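OK folks, promised a few of you a proper thread on how we look after the folding cell, so get comfortable. Two black arms, one white table, a heap of cloth and far too many opinions from me. Going!

First, the cell has a name. It's Meline. The shop is Hauser, the cell is Meline, and the arms are just "near" and "far" because Teodor Blomqvist vetoed everything else I came up with.

Most of the care on this machine goes into the fingers. Motors and joints have been wonderfully boring this year (knock on wood). The fingers touch fabric all day long, and everything that goes wrong with a fold starts at the last half inch of a finger.

So, sleeves! We run blue sleeves over the fingers. They slide on from the front and they want to go on dead straight. If a sleeve is twisted even a little it creeps while the arm works, and by the end of a shift you've got a wrinkle in the sleeve pressing a wrinkle into the cloth. Very meta. Very annoying.

How I put one on: power off, wipe the finger with a dry rag, roll the sleeve back on itself like a sock, seat it, roll it forward. Then pinch the end and tug. If it moves, do it again. I did my first one seven times.

Teodor can do a whole set while talking about something else. I hate it and I admire it.

Tips next. A worn rubber tip goes shiny before it goes bad, so look for the shine. A shiny tip will skate over terry and you'll blame the software for two days (ask me how I know). We swap at 200 hours whether they look tired or not, and I log it on the card taped inside the cabinet door.

Don't use alcohol on our tips. Damp cloth, then dry cloth. The previous set got alcohol every morning from yours truly and went hard as candy.

Height check! My favorite part, I could do this all day. You bring the upper finger down over a double layer of cloth until it pins the fold, and the lower finger stays low by the near edge. What you want is a fold that holds when you pull gently on the loose flap with your hand (arms stopped, please) and still has some spring in it.
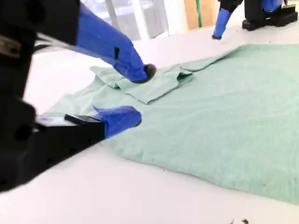 Too high and the top layer slides out on you. Too low and the tip plows, and you get this sad little ridge pushed ahead of it. There's a band between the two and it's wider than I expected when I started. I aim for the middle and leave it alone.

We always set height on the same kind of soft knit, something with a bit of pile. Setting up on a crisp cotton napkin gives you beautiful numbers that fall apart the minute a real garment shows up. Balthasar Marti told me this in my first week, I nodded, and then I used a napkin anyway. Sorry, Balthasar.

Screws. Go around every mounting screw you can reach once a week with the short driver, finger tight plus a nudge. I put a dot of paint pen across each head and onto the housing so a loose one shows at a glance. Found one in January that had backed out a full turn and the arm had been compensating like a champ the whole time.

The table! People skip the table. Lint and crumbs get under the cloth, the cloth sits up a hair, and the tip meets it early. Wipe it down before setup, wipe it again after the first batch, and look at it from low down with the window behind it. Raking light shows you everything, including things you'd rather not know about your lunch habits.

Speaking of the window. Our table is white and the daylight is strong, and on bright mornings the vision gets moody with pale fabrics. We pull the blind halfway and rerun the exposure step. Takes a minute. I'd love a matte gray top but I'm told to finish the other wish list items first.

Far arm notes: it does less pressing and more holding, so its tip lasts longer, and that's a trap. You get used to ignoring it. I now check it first, before the near one, while I still have patience.

Home position drift: after any sleeve swap, run home and then touch off on the table corner. The Gundell controller we use remembers the old offset if you don't save before power down. SAVE BEFORE POWER DOWN. I have that on a sticky note, and Teodor has added a skull to it.

Final test is always the same: 50 folds in a row, no touching, no helping. Last round we got 37 before the first slip, traced it to a sleeve I'd put on slightly crooked (of course), reseated it, ran it again from zero and got the full set. I did a lap of the shop.

Spares we keep in the drawer: sleeves, tips, paint pen, short driver, and the good tweezers. The good tweezers are for lint in the finger joints and for absolutely nothing else, I'm looking at the whole second shift here.

Somebody asked if the Iltia sleeves fit these fingers. Sort of? They go on, but ours bunched at the base after a day. If you've made them work please tell me how, they're so much easier to get hold of.

Next thread will be cable routing, as soon as I've redone ours, it's a bit of a bird's nest behind the far arm right now. Send me your tip swap intervals in the meantime, I really want to compare!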